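How to Clean a Light Gray Fabric Sofa Seat (and Keep It That Way)

Posted 1/5/26

Quick one because I keep getting asked. Light gray woven upholstery. Looks great in the store, shows everything at home. Crumbs, jeans dye, that one shiny spot where everybody sits. You can fix most of it in an afternoon with stuff you already own. No machine rental.

Works on a sofa, a bench cushion, an ottoman, a padded dining seat. Same steps, smaller mess.

What you need

Vacuum with the upholstery head and the skinny crevice tool
Soft brush (a clean nail brush is fine)
Two or three cloths, cotton, lint free if you have them
Bowl of lukewarm water, 200 ml to start
Dish soap, the clear kind, 5 ml
Baking soda
A dry towel
A fan, or a window that opens

I used to buy the Vudora foam in the can. It's ok. Leaves the fabric a little stiff. Dish soap is cheaper and I like the feel better after.

Step 1. Find the tag

Flip the cushion, look for the care tag. Do this first, please.

W = water is fine. Carry on.
S = solvent only. Stop here, this page is not for you.
WS = either one.
X = vacuum only. Sorry.

No tag? Look under the seat deck, sometimes it's stapled to the underside. Ours was the Moncrieff two-seater and the tag was inside the zipper, took me forever. Still nothing? Treat it like an S until you've done the test in step 4.

Step 2. Clear it off

Everything. Throws, pillows, the remote, socks, the little white thing you can't identify hiding under the blanket. Check underneath whatever is bunched up before you yank it, because small stuff rolls straight down the back and then you're fishing.

Shake throws outside. Wash them seperately from anything light, reds most of all. A new red cloth left damp on pale upholstery can bleed and that stain is a whole other page. If you don't know whether yours is colorfast, wet a corner, press a white paper towel on it, look at the towel. Pink = keep it off the sofa until it's been washed a few times.

Step 3. Vacuum

Slow. Slower than that. Upholstery head across the seat in one direction, then again the other way. Woven fabric holds grit down between the threads and a fast pass just skates over it.

Then the crevice tool: back seam, arm seams, under the front lip. The rounded front edge gets missed every time and it's the dirtiest part, since that's where legs rub. Give it its own pass.

Vacuum both sides of loose cushions. Skip this step and the grit turns to mud in step 6. Ask me how I know.

Step 4. Spot test

Mix your water and soap. Stir, don't whip it. Dip a cloth, wring it hard, dab somewhere hidden. Back corner, low down. Let it dry all the way, then look at it in daylight.

Check for:
a ring
color on the cloth
fuzz or pilling
a stiff patch

Any of those, stop. All clear, keep going.

Step 5. Baking soda (optional but do it)

Sprinkle a thin even layer. Thin! You should still see fabric through it. Leave it an hour, longer if the sofa smells like dog. Vacuum it all back up, two passes.

Don't put it down on damp fabric. It cakes in the weave and you'll be brushing white dust out till July.

Step 6. Wipe down

Damp cloth, not wet. If it drips when you hold it up it's too wet.

Work in sections the size of a dinner plate. Wipe with the weave, light pressure. Overlap the sections. Go all the way to a seam before you stop, otherwise you get a tide line in the middle of the cushion. This is the number one mistake. A clean circle in the middle of a dull seat looks worse than the stain did.

Rinse the cloth a lot. Change the water when it goes gray. I make a fresh bowl for each cushion.

Then a second cloth, plain water, well wrung, same sections. That gets the soap out. Leftover soap is sticky and grabs dirt, so your sofa gets dirty again twice as fast.

Stubborn spots: soft brush, small circles, hardly any pressure. Blot with a dry towel. Repeat rather than scrub harder. Scrubbing roughs up the threads and a fuzzy patch doesn't go away.

Step 7. Dry

Press the dry towel down flat, lean on it, lift. Stand loose cushions on edge so air gets at both sides. Fan on, window open. Don't sit on it. Don't put the throw back. Don't aim a hair dryer at it on high.

Ours takes overnight. Thick foam can take longer so stick your hand in the seam and feel for cool spots before you call it done.

Step 8. Brush up the surface

Once it's bone dry, a quick once over with the dry brush, all in one direction. Lifts the texture back up. Takes a minute.

Don't forget what's behind it

If the seat sits right up against a printed panel, a splashback, wallpaper, anything with a pattern, do that the same day. Pull the sofa out if it moves. Dust collects along the line where fabric meets panel, and you'll see it once the seat is clean. Dry microfiber first, top to bottom. Then barely damp if the surface is wipeable. Try a bottom corner. Thin printed lines can smudge on cheaper panels so no scrubbing and no bleach sprays.

Keep the damp cloth off the upholstery while you do this. I tuck a towel along the gap.

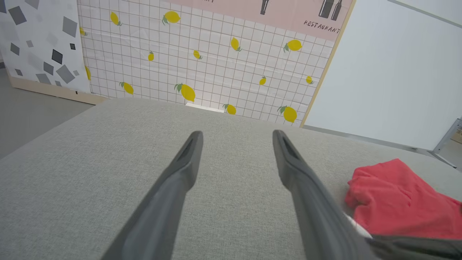 Light gray weave, red cloth still to clear, lemon panel behind.

Keeping it clean

Vacuum the seat once a week. Just the seat, takes no time.

Blot spills right away. Dry cloth first, straight down, outside edge toward the middle. Water after, not before.

Rotate and flip cushions when you change the bed sheets. Easy to remember that way.

Keep a washable throw on the spot that gets the most use. Light colored or well washed, see step 2. Wash it at 105 F or whatever the label says, and dry it completely before it goes back.

Curtains help if the sofa gets direct sun. Light gray can go yellowish over a few summers and cleaning won't bring it back.

Quick fixes

Grease: baking soda on it dry, leave an hour, vacuum, then soap mix.
Coffee: blot, soap mix, rinse, blot. Don't let it sit overnight.
Ink: rubbing alcohol on a cotton swab, test first, dab only. Swap swabs constantly or you're just moving ink around.
Jeans dye: soap mix, several light rounds. Might not all come out. The front edge is always the worst.
Pet hair: rubber glove, slightly damp, drag it toward you.
Crayon: scrape with a spoon, then soap mix.
Water ring: dampen the entire cushion face evenly, seam to seam, let it dry as one piece.

Few questions I get

Can I take the covers off and machine wash? Only if the tag says so. A zipper does not mean washable. The Fovier covers I had were zippered and shrank anyway, never got them back on.

Steam cleaner? W and WS fabrics, usually ok, keep it moving. I don't bother.

Protector spray? I put the Kendo one on after a full clean, two thin coats. Spills beaded up for a while and then they didnt. Fabric has to be totally dry and clean first or you seal the dirt in. Open the windows.

How often for the full clean? Twice a year here. More with kids. If the armrests look darker than the back, it's time.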